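`plokach` is a small perception and planning package for kitchen appliance tasks: open a door, place an item, close the door, turn a knob. It runs next to the controller and not inside it. The controller we use is Brirkell, but any controller which accepts a timed joint path should be fine.

This README is for version 4. If you come from version 3, please read "Changed names" first, otherwise your config file will not load.

## What is inside

- `plokach/detect` – finds the appliance, its handle, its knobs and the loose items in front of it
- `plokach/plan` – makes a list of motions from the detections
- `plokach/check` – replays a plan against the recorded images and writes a report
- `tools/label` – the small labeling tool, runs in the browser
- `tools/valtska_import` – converts logs from the Valtska recorder

The folder `old/` is kept only for the people who still have the Baxter arm. I do not test it any more.

## Install

```
git clone <your mirror>/plokach.git
cd plokach
pip install -e .
plokach doctor
```

`plokach doctor` must print `ready` on its last line. When it prints `no clock`, the fixed camera and the arm are not on the same time source. Please repair this before anything else, because all later errors will look like detection errors and you will lose an afternoon, as I did.

## Quick run

```
plokach detect --episode 36 --out out/
plokach plan --task place_and_close --in out/
plokach check --in out/ --report
```

The report is a plain text file. Every motion has one line, with its start, its end and the name of the part it belongs to.

## Config

```
appliance:
 door_axis: bottom
 handle: horizontal
 knobs: 2
items:
 wrapped: true
arm:
 keep_out: door_sweep
 blur_limit: 36
path:
 max_points: 800
```

`door_axis` is never guessed from a single image. You have to write it by hand, once for each appliance. I tried to estimate it from the shape of the handle and the results were not good enough to keep.

`keep_out` is the volume which the door needs for opening. An item detected inside this volume is moved first, and only then the planner is allowed to touch the handle. With `keep_out: none` the planner does not care about the items at all.

`blur_limit` decides when a detection of the gripper is thrown away. In this case the planner takes the position from the joint values. A lower number throws away more.

## Data

The example set has 321 episodes, recorded with the fixed camera. Each episode folder has the images, the joint log and one file `labels.json`. Label classes are `appliance`, `door`, `handle`, `knob`, `item` and `gripper`.

Rules for labeling:

1. Draw the door and the appliance as separate boxes, also when the door is closed.
2. An item which leaves the image gets `truncated: true`. Do not imagine the missing part.
3. Plastic film belongs to the item.
4. A blurred gripper is still labeled. Set `blur: true` and draw the box around the whole smear.
5. Reflections on glass get no label.

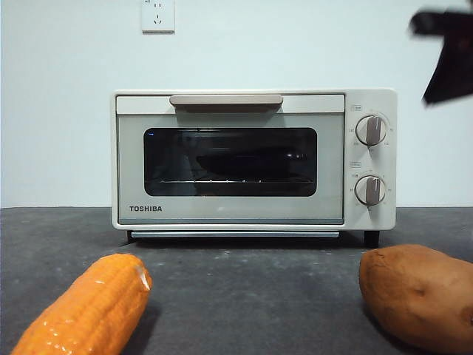 Plokach should not wait for a sharp gripper before it starts to plan, was the remark from the Brirkell side: the door, the handle and the knobs do not move while the arm is still coming in, so they can be detected early and the plan corrected later.

I agree with this and it is now the default. The old behavior is available with `--wait-sharp`. It is slower, but the report is easier to read, and for a new appliance I still use it the first time.

## Known problems

- Knob angle is weak when the knob and the panel have similar color. The grip bar is used if it can be found, if not the angle is written as `unknown`.
- Printed text around the dials is not read. The target angle must come from the config.
- Clear film with strong highlights sometimes gives two items in the place of one. `merge_items: true` helps, but it also merges items which really touch.
- `tools/label` forgets the last box if you close the tab too quickly.

## Changed names

| version 3 | version 4 |
|---|---|
| `hinge` | `door_axis` |
| `dial` | `knob` |
| `food` | `item` |
| `free_zone` | `keep_out` |

Old label files can be converted with `plokach migrate labels.json`. It writes a new file and leaves the old one in its place.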